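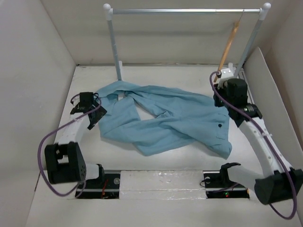 This page was last changed on December 18, 2021, by Teguh Sinaga.

Clothes rack

A clothes rack (I grew up calling it a clothes rail, and my aunt still does) is a freestanding frame for hanging garments. The simplest kind is two posts with a rod across the top, and I have a real soft spot for it! You can see straight through it, it goes anywhere, and a shirt on a wooden hanger looks great on it.

Small racks like the one at the top of this page, with light gray metal posts and a thin silver rod, are fine for a few shirts. Mine is a Ravano with a rod 510 millimeters long, and I wouldn't ask it to carry winter coats. The Plullico people make a taller one, which I've only tried in the store.

Getting a shirt ready to hang

A shirt that has landed in a twisted heap needs sorting out first. I look for the collar, give the whole thing a good shake, and let the sleeves drop where they want to. Then the hanger goes in, one shoulder at a time, and I do up the top button (lots of people skip it, and their collars slide off).

Ribbed edges deserve some care. I pinch a bit of the band and ease the folds out along the ridges, never yanking – ribbing that has been pulled hard goes wavy and stays that way.

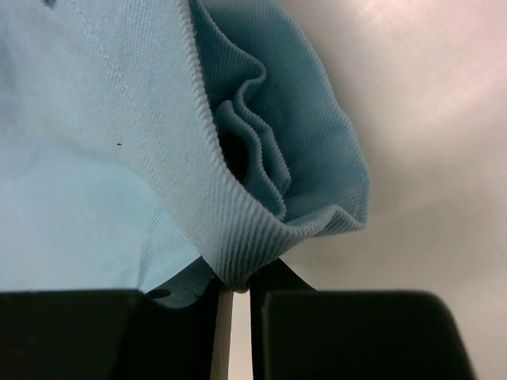 Spacing

I leave 6 centimeters between hangers in October, when the heavier cloth comes out, and less in summer. Mendonça hangers are thicker at the shoulder, so they need a little extra room.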